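Five-fingered hands face the bench test

3rd November
By Anayeli Ledesma

Drekus says its new five-fingered hand will do anything a warehouse picker can. The integrator Multmont has heard that sort of claim before, and has spent the past fortnight putting it to work on an ordinary wooden desk.

The trial pits two pairs of hands against each other on the same two-armed robot, one pair from Drekus and one from rival Cimex. Both run on a Gruber controller, a condition Multmont set after an earlier comparison fell apart over whose software was to blame. Each pair gets 36 tasks, most of them dull: lift a panel, turn it, pass it across, put it down. Small cameras at the wrists record the fingers at close quarters, and a head camera takes the wider view.

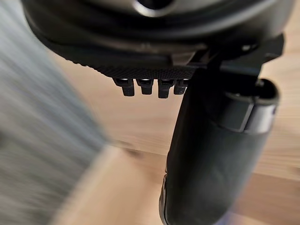

Where the claims get thin

Neither supplier has published failure rates. Drekus's brochure offers a success figure of 70 per cent on "unfamiliar objects" but doesn't say what the objects were, or how many tries each one got. Cimex gives no figure at all, which may be the more candid approach.

Flat sheets are the part of the program most likely to embarrass somebody. A big rigid board is light enough for a child, but it tips, it blocks the head camera's view of the desk, and it gives a fingertip very little to hang on to.
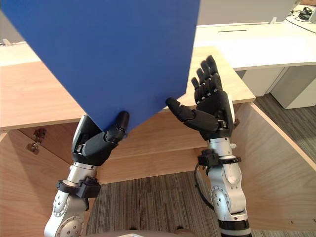 Multmont's engineers want to know whether a hand with that many joints earns its keep on such work, when a pair of suction cups would do it for a fraction of the price. They have asked both firms for spare fingers and a repair price list. Only Cimex has sent one.

The colour brochures also skip over cabling and servicing, and a buyer running two shifts would have to budget for both. Results are due in December. Drekus declined to say whether it would publish them if its hands came second.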